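The Wikgate Line

The register for the Wikgate line listed 279 benchmarks. Wyn Llewellyn had found 278. The missing one was number 25, and the contract said that every listed mark would be recovered, re-leveled or certified destroyed before the office released the final payment.

Certified destroyed was the usual answer. It required a form, a sketch and one sentence describing the evidence. A road had been widened, a wall had come down, a bridge parapet had been replaced in concrete. Wyn had written that sentence eleven times on other jobs and had believed it nine times.

Mark 25 had no road near it. According to the register it was a brass bolt set horizontally in the north wall of the Bouchard pump house, two feet above the sill, and the pump house was still there. Wyn had eaten lunch in its doorway twice. The north wall was brick from the footing to the eaves, with no bolt in it and no hole where a bolt had been.

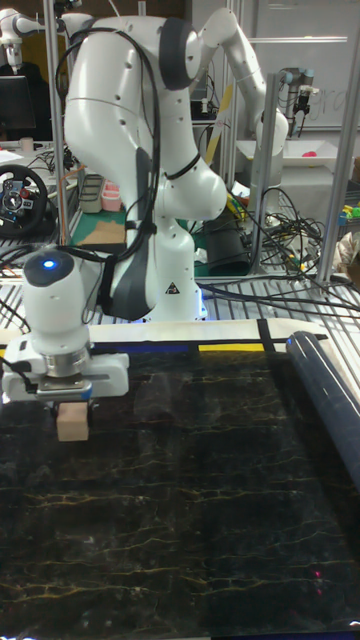
The description sheet had been typed by someone careful. It gave the bearing to the chapel spire in Arnen, the distance to the sluice, and the condition of the bolt, which was good. It also gave an elevation to three decimal places, and that elevation fitted. When Wyn ran the old numbers from 24 to 26 through the missing mark, the sum closed within tolerance. A typed sheet has the same hold on a surveyor as the small black-and-white triangle on the front of a machine base has on a mechanic. It is too small to say much, and a sensible person still stops to read it before reaching past. Wyn read the sheet four times and drove out again.

The level was set up on the towpath midway between the pump house and the last good mark. The air was still and the instrument held its bubble. Wyn took a backsight on 24, turned, and found the old elevation on the brickwork with the rod, working up and down until the reading matched. It fell in the middle of a brick. The brick was the same color as its neighbors. Wyn tapped it with the handle of a trowel, and it sounded like its neighbors as well.

A man came along the towpath with a bicycle and asked if they were going to sell the building.

"I only measure it," Wyn said.

"It's moved, you know."

"Buildings settle. That one hasn't settled much."

"No," the man said. "Moved. My uncle worked the pump. The old house was on the other bank."

Wyn wrote this in the field book under Remarks, with the time, and asked the man to repeat which bank. He pointed across the canal to a strip of nettles and a concrete post. The uncle had been dead for years. There had been a fire, or a flood. The man was sure it was one of those.
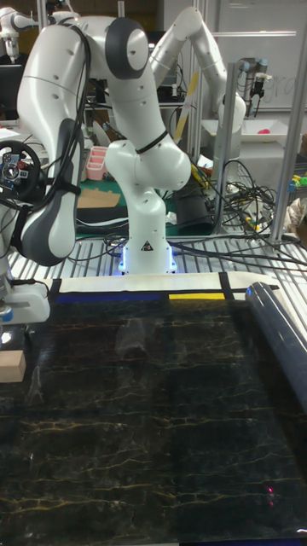 On the far bank the bearing to the chapel spire was wrong by two degrees. From the near bank it had been wrong by less than one, and Wyn had put that down to a handheld compass and a passing truck. Now there were two positions and neither of them fitted the sheet. Wyn plotted both on the back of an envelope, drew the typed bearing through the spire, and swung the typed distance from the sluice. The lines crossed in the canal.

This could be explained. The canal had been widened at Arnen, and the drawings for the widening were in the county office, in a flat drawer labeled Pluno after the contractor who had dug it. Wyn had seen the drawer but had never needed it. The drawings would show a bank line, and perhaps a building, a few yards out from where the water now began.

It could not explain the elevation. If the first pump house had gone under the dredger, the bolt had gone with it, and nobody could have leveled to it afterward. The typed sheet, though, carried a date in September, eleven years after the widening. The party had gone from 24 to 25 to 26 in a single afternoon, and the readings were in the book in pencil, with the rodman's initials beside them.

Wyn packed the level in its case, walked back over the lock gate and sat in the car with the heater on. The old field book was a photocopy. At 25 the figures were as neat as they were anywhere else, and the staff readings were plausible to the last digit. The only peculiarity was in the distances. The backsight and foresight at that setup were exactly equal. At every other setup on the page they differed by a pace or so, as they do when people walk them.

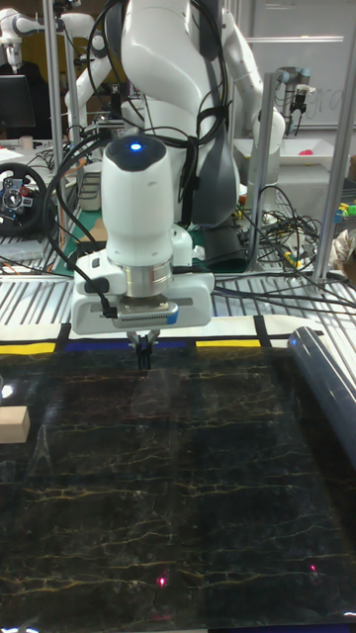
There were three ways to write it up. The first was to certify the mark destroyed by the widening, which was probably true and contradicted the book. The second was to certify it destroyed at some later time, which agreed with the book and was impossible. The third was to report that the party in September had not visited the mark. They had stood on the near bank at the end of a short day, looked at the water where the pump house should have been, and divided the difference between 24 and 26 at a convenient point. The line closed within tolerance when it was run through mark 25 for the reason that any number closes when it is taken from the answer.

Wyn thought about the rodman. The initials were W.L.

They were common enough initials. Wyn's father had worked a summer on the canal before he went to the quarries, and had talked about the sandwiches and the horseflies, and once about an engineer who threw a hat in the water. He had never mentioned a pump house. He had not written his sevens with a bar, either, and these had bars, but the rodman only calls the numbers. Someone else writes them down.

The form had a box for method of verification and a box for remarks. Wyn filled in the first at the kitchen table that evening: direct search, both banks, with check bearings and a level tie to mark 24. In the second box went the crossing of the two lines and a reference to the drawings in the Pluno drawer, sheet number to follow.

The sentence of evidence took longer. Wyn wrote it in pencil, read it against the photocopy, and inked it.

"Mark 25 not found. Published elevation is not supported by observation and should be withdrawn."

The form was dated December 3, 2023, and went into the envelope with the sketch. On Monday the office called to ask what the final count was. Wyn said 278, and the clerk asked for the spelling of Bouchard.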